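Talk notes -- Fix Your Own Desktop, evening 2, Pevasdale library
Sunday, doors 2:30, me on at 3

Before starting
Phones off. Restrooms down the hall on the left. Thank Glenys Te Moana for the room and the long table. Mention sign-up sheet NOW, not at end, forgot last time and we lost half of them.

Opening
Last session was laptops. Hated it, you hated it, tiny screws everywhere. Desktops are much nicer. Big parts, room for your hands, most of it made to come out again.
Ask: who has an old office tower in a closet? Hands up. Who has opened it? (Fewer hands. Fine.)
My first one -- bought from the Rutherford school sale, 5 dollars, dead. Turned out to be a loose cable. Ran for years after that. Don't drag this story out.

What we're doing today
Opening up, finding your way around, taking a processor out and putting one back. No soldering. Not opening any power supplies, will say this again.

Safety, keep it short
Shut down. Switch off at the back if there's a switch. Pull the cord. Hold the power button a few seconds.
Touch bare metal on the case before touching a board. Wrist straps are in the blue tub, share them.
Power supply stays shut. Big capacitors in there. If it's bad you swap the whole box. Somebody will ask about fixing the fan inside. Answer is no.
Rings and dangly bracelets off.

Handling parts
Board by the edges. Memory by the edges. Processor by the edges. You see the pattern.
Screws in the muffin tin, one cup per step. Erzsébet Somogyi's trick, credit her, she's in the second row probably.
Photo before you unplug anything. Then another one closer up. Cables all look alike an hour later.

Dust
Canned air, short bursts, can upright. Hold the fan blade still with a finger. Outside if you can, my garage in March was a mess.
No vacuum cleaners on the board.

Paste
Old paste off with isopropyl and a coffee filter. Takes longer than you think.
New paste -- small blob in the middle, size of a pea or less. Skelden handout has a drawing, page 2. Hand out now.
(If they start arguing about blob vs. line, move on. Last time ate ten minutes)

Finding your way around
Lay the tower down, open side up. Much easier than reaching in while it stands.
Point out on the slide: green board, empty socket with the metal bracket, thin silver lever beside it. Memory slots have the white latches. Power supply is the silver box with the big black label. Two blue caddies in the gray cage, those are for drives.
Let them look a minute before going on. Drink water.

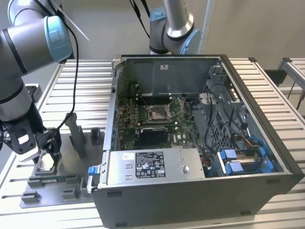
Processor out, processor in
Slow down here, this is what they came for.
Heatsink comes off first. Twist gently, don't yank. If it's stuck, run the machine a few minutes, shut down, unplug and try again.
Lever down a bit, out to the side, then up. Bracket opens.
Lift chip straight up. Look for the corner triangle and match it going back. No pushing, it should just drop in place.
Never touch the pins in a socket. Bent one pin myself on the Mernness machine, whole board gone.
Lever needs some force closing. It creaks. Warn them about the creak!!

If it won't start after
Memory seated? Both ends clicked?
Processor power plug back in -- everyone forgets this one.
Fan plugged in?
One stick of memory, try again.

Close
Questions, 10 min max.
Tools back in the tub, count the screwdrivers.
Next time is drives and moving your files over. Bring a USB stick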